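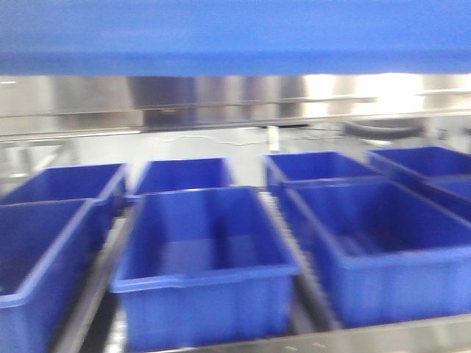 Step 1: List the bins before you list the robot

Budgets for a bin-handling cell tend to start with the arm. Start with the containers. The arm, the gripper, the racking and the floor space all follow from what is being lifted, and a change of bin later on will cost more than a change of arm.

For each bin type, write down:
Outside length, width and height, measured at the rim and again at the base
Empty weight and heaviest filled weight
Rim thickness and shape (rolled, flat, lipped)
Colour and finish
Quantity in use, and spares

Measure real bins. Catalogue drawings give the nominal size, and old stock may have spread at the rim. At Bunholm we measured 157 bins in January and put 21 aside as too bowed to grip reliably. Replacing them went on its own line in the budget.

Step 2: Fix the layout on paper

Draw the rack, the roller tracks and the work surface to scale from above, then from the side. Mark the highest point the gripper must clear with a bin in hand. Anything overhead, including shelf lips and light fittings, goes on the side view.

Roller track is bought by length and by roller pitch. Closer rollers cost more but carry small bins without tipping them. As a rule, have at least three rollers under the shortest bin at all times. Sloped track needs an end stop, and end stops are usually quoted separately.

Allow a gap between neighbouring bins for the gripper fingers. Take the finger thickness, add the opening travel on the outer side, then add 10 mm. If the gap will not fit, you need fewer lanes or thinner fingers, and this is the time to find out.

Step 3: Choose the grip point, then the gripper

The two common choices for open plastic bins are pinching one rim or lifting from two sides.

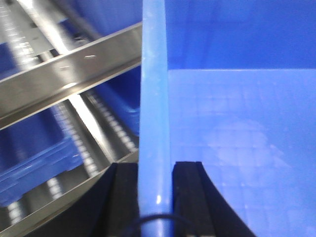
A rim pinch needs only one arm and a plain parallel gripper, so it is the cheaper route. The limits are weight and swing. The load hangs from one side, and the wrist has to resist the turning force. Work out that torque from the heaviest filled weight and half the bin width, and check it against the wrist rating on the arm's data sheet. Payload alone will not tell you.

Ask for the following in the gripper quote:
Stroke and maximum force
Finger blanks, at least two spare pairs
Pads, priced per set
Cable, with strain relief and clips
Any wrist camera bracket

Step 4: Price the parts that get forgotten

Our figures for one cell, in pounds, excluding the arm:
Racking and roller track (Heltthorpe): 2527
Gripper fingers and pads (Jerkano): 800

Add lines for delivery, guarding, the risk assessment, lighting and training. Shiny steel behind the work area can throw glare into a camera, so price a matt panel or a diffused lamp if vision is used.

Step 5: Run a trial before the order

Ask the supplier for a day with a loan gripper and bring your own bins, including the worst ones. Olszewski offered this when asked; it was not in the brochure. Test empty bins first, then half load, then full load. Record missed grips by bin type and by rack position.

Prices last checked 5th March.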